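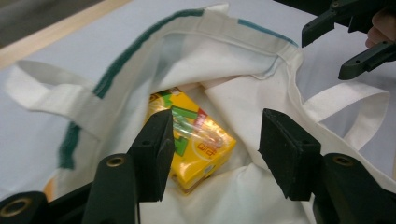

Can members bring their own lunch and drinks into the Pakby reading room? Food stays in the lobby, and drinks with a screw cap may come in.

A few notes from the Pakby Library desk on how the building works this season. We receive the same questions each week, so the answers are collected in this thread.

Bags of any size are allowed at the tables. The lockers by the front door are free, but they must be emptied by closing time. Items left overnight are moved to the front desk and kept for 3 weeks.

Juice cartons, open cups and anything with a straw belong in the lobby. The lobby has two long benches, a sink and a water tap. Please wipe the bench when you are done.

Loans: members may have nine items out at one time. Children's picture books do not count toward that limit. Maps and bound newspapers are for use in the building only.

Renewals can be made at the desk, by phone or through the Gritovum catalog. A book may be renewed two times unless another member is waiting for it. The catalog will show a small clock beside the title if there is a waiting list.

The Hjaltadóttir collection of sea charts has moved to the upper floor. Requests should be handed in before noon for use the same afternoon. Pencils only, please - pens are to be left at the desk.

Several members have asked about the Fenarov local history papers. Sorting is still under way, and the letters will open first. The farm account books need repair and will follow later. We do not have a date for them.

The quiet room seats three and is booked by the hour. A booking is held for fifteen minutes. After that the room goes to the next person on the sheet.

Printing is black and white only until the new color printer is set up. Large sheets can be scanned at the desk and sent to you by email. Staff will do the scanning, as the glass on the large scanner scratches easily.

The February book sale will take place in the lobby from 10 a.m. Donations are welcome up to the day before. We cannot accept encyclopedias, magazines or books with water damage. Cookbooks sold out first last year, and more of them would be useful.

Questions about membership cards, lost items or late fees may be sent to Aksel Bach, head of member services, through the contact form on our site. Replies usually take around two working days.

Evening hours are the same as before. The front door locks at 8 p.m., and the book drop to the left of it is open all night.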